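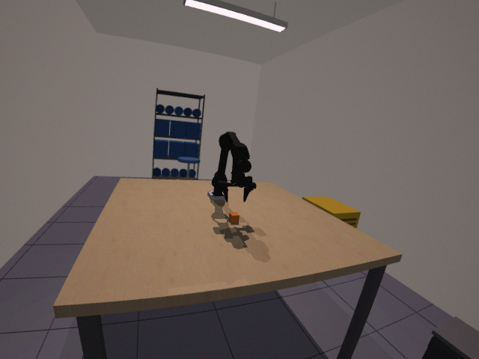

The big table, black arm and orange cube.

How to chase up wages your employer owes you

Payday has come and gone and the money isn't there. You have more pull than you think, and getting organised is half the job! These steps come from helping council and state workers around Prurnthorpe, but most of them suit any workplace.

What you'll need

Your payslips, your contract or letter of offer, your bank statements, and a cheap notebook.

Step 1. Work out the exact figure

Write down each pay period, what you should have got and what landed in your account. Keep allowances and overtime in their own column — they go missing most often. If you were short 4 shifts, list every one of them.

Step 2. Ask payroll in writing

A short, friendly email does the trick. Name the amount, name the dates and ask when it will be paid. Plenty of claims get fixed right here, which is a lovely feeling.

Step 3. Compare notes with your workmates

When the Hernik depot was paid late in August, 19 people signed a single letter and it went straight to the top of the pile. One letter with many names is wonderful for getting attention.

Step 4. Bring in your union or your local member

Electorate offices deal with public sector pay all the time. Ring before 4 pm, have your figures in front of you and keep the story under 200 words. If you're in a union, call your organiser first and ask who is already working on it. 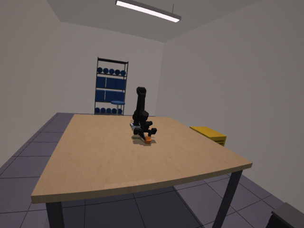
Radonjić wrote in to say that part payments deserve a step of their own, as the Falier office sent out half the arrears and then treated the matter as closed.

Great point, so let's add it.

Step 5. Acknowledge part payments carefully

Bank the money, then reply the same day. Thank them, state what is still owing and ask for a date for the remainder. Keep that email with the rest, and update your notebook while the numbers are fresh.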